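Notes on Table Arrangements for the Korton Reading Room

The reading room at Korton has requested fresh table pieces for September, and I have undertaken to prepare them. The budget allows for 14 arrangements, to be made with artificial-looking stems in place of cut flowers. Cut flowers last 6 days in that room, owing to the afternoon sun, and last year's bill from Maston came to 375 dollars for the season.

The method I have settled upon is simple. The wrapping paper and the vase are set out first on a clear white surface, and the stems are placed singly. A dark vase is preferred, as pink and peach read well against it. The tallest rose is held upright beside the vase before a position is chosen for it.
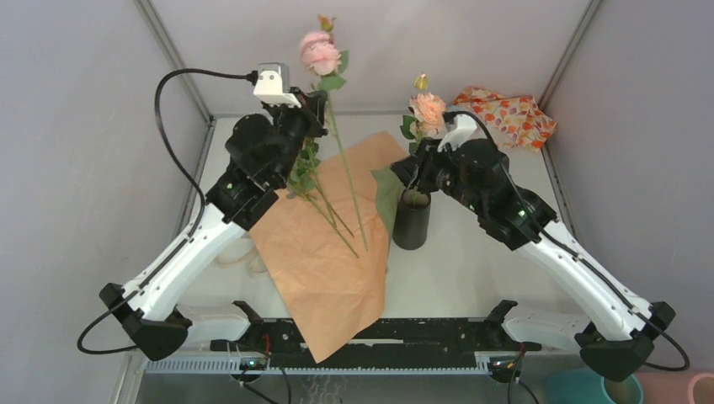

Torna wrote to ask whether the leaves ought to be stripped below the rim, as one does with fresh stems, and observed that a crowded neck spoils the line of any bouquet. The point is well taken. Lower leaves will be removed where they bunch, and retained where they help to keep a stem from leaning.

The paper will be folded once and kept for the delivery boxes. A second order of stems is to be placed before the end of the month.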